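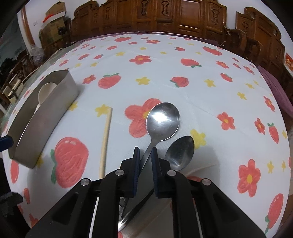

Spoons and the new pads

Home Builds Notebook Parts bin Contact
3 min read

Jul 13, 2021

Right, cutlery. The ribbed blue pads are on both jaws now and I've gone straight for the round steel spoon, the one that beat me all last week. Shiny, slim handle, very little to get hold of. With the old flat pads it swivelled as soon as the bowl left the cloth, and I ended up pinching so hard that the linkage creaked.

Today's tally for the round spoon: 17 tries, four drops. I'm very pleased with that! Three of the drops were me coming in too high up the handle, near the bowl, where it wants to tip. The other one I can't explain – it just went.

The pointed spoon is fussier. I haven't kept a proper count for it yet, so do that next time with the jaws square to the handle (I kept drifting round to the left, bad habit). The chopstick I've only tried a couple of times. It rolls if you touch it with one jaw first, so both sides need to arrive together.

The long metal tray is the real test. Getting a spoon in is fine, but fishing the cream one back out means going down beside the wall, and the jaw tips are a bit fat for it. Sevim Kahraman from the Dellham workshop reckons I should shave the outer corners of the tips and leave the pads alone. She did the same on her Nilgate arm last November and lost no grip that she noticed. I'd rather print a spare pair before I start filing these.

Pivot pins: no wobble that I can feel, but the left side is stiffer than the right. A drop of oil, then check again after five or so sessions.

Keeping the strawberry cloth for now. The pattern is busy, and if the tracking copes with all that red and yellow it should manage the plain bench at Sevlow. Log for today is saved as run 2559.

To do: print spare tips, oil the left pins, ask Ertürk whether they sell the pad strip in a softer grade.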